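Kauppinen Used & New Furnishings
Tables > Work and break room > Osero table, white, matte

Osero Table, White
Price on request. Two in stock at the Eskola warehouse, more on order from Erkach.
Last checked 18th October

Erkach sells the Osero as "the table that forgets." We asked what it forgets, and the answer was coffee, water, ink and fingerprints. We have had one in our own break room since May, so we can be a bit more exact than that.

It's a plain white table with a matte top. The finish spreads light out softly, so a window doesn't glare back at you the way it does on the gloss version. It also means you notice a faint green or gray cast across the middle of the top under our ceiling lights. Buyers who are fussy about a true white should come and see it first. Sointu Halonen at the front desk thinks it looks fine. Helmi Lappalainen thinks it looks like a clinic.
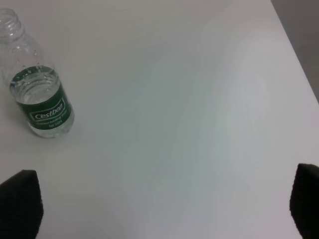
Osero top with a bottle on its side. The darker gray is past the table edge.

What Erkach says, and what we think

"Spill proof." No table is. Water beads and can be wiped up, and we haven't had swelling at the edges so far. But the top is flat, with nothing along the front to stop a spill from running onto your lap. If you want a table that holds water back, buy a tray.

"Stain free." Partly true. Black coffee left overnight came off with dish soap. Red marker did not, and there's still a pink smudge at Siiri's end. Erkach told us to try their own cleaner, sold separately, of course. We tried it. The smudge is a slightly lighter pink.

"Seats six." Four adults who like each other.

Drinks and everyday use
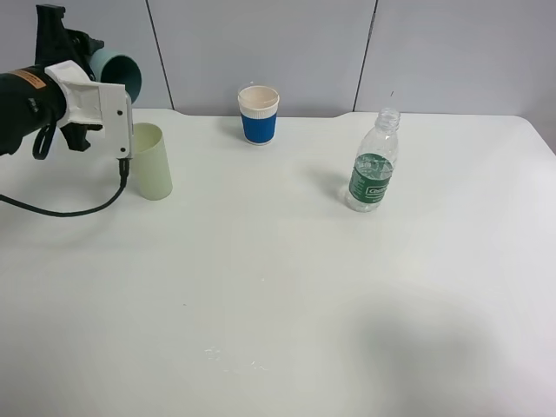 The Osero gets used mostly as a place to put drinks down, and that's a fair way to judge it. Light cups are the usual trouble on a slick top. The matte finish gives a little more grip than gloss, though less than the brochure suggests, and a tall, narrow plastic cup like the pale green one will still go over if you catch it with a sleeve. A paper coffee cup with a corrugated sleeve, the blue kind, has been less of a worry for us, and we keep those toward the wall anyway. Open water bottles are the worst of the lot. Put the cap back on. We've said it to each other for months and it makes no difference.

Heat is where we'd be careful. The spec sheet gives no figure for hot pans, and when Marjatta Eskola wrote to ask for one she got the same spec sheet back. Use a mat.

Water left standing

People ask about rings. We left a wet bottle in the same spot for 16 hours and found a ring that wiped away. A second bottle stood for 3 days over a long weekend and left a dull patch you can find with your fingertip if you know where it is. Drops down the outside of a bottle are easy to miss when the plastic is clear, and on a white top you don't see the wet either until your papers are in it.

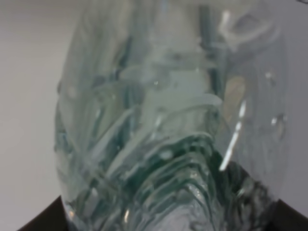 Cleaning

Damp cloth, a drop of dish soap, dry it off. Skip scouring pads. Erkach also recommends the Finix polish once a month. We used it on half the table and left the other half alone, and after almost 16 weeks Érica Tavares couldn't tell us which half was which. Save your money.

Crumbs collect at the back if the table is pushed hard against a wall. Pull it out now and then.

Placing it in a room

The long side looks best against a pale wall, where the white doesn't stand out so much. Against our old yellow wall in the showroom it looked cold. Colored cups show up well on it, and so does every pencil shaving. The long side takes a few cups and a bottle and still leaves elbow room at the front, though we wouldn't want to eat lunch and spread out paperwork at the same time.

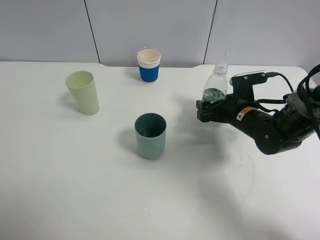 Delivery and returns

Comes in 2 boxes, and they don't always arrive together. Check that you have both before you start putting it together. Assembly needs a second person for turning it over, whatever the leaflet says. Unused tables can come back in their original boxes. Tables with marker on them can't.

Should you buy it?

If you need a plain white table for a break room and the price Erkach is quoting this season holds, yes, probably. If you're paying extra for "the table that forgets," look at our used stock first. We often have older Oseros with the same top, and a couple of them already have the scratches.

Questions: ask for Siiri Laur at the warehouse.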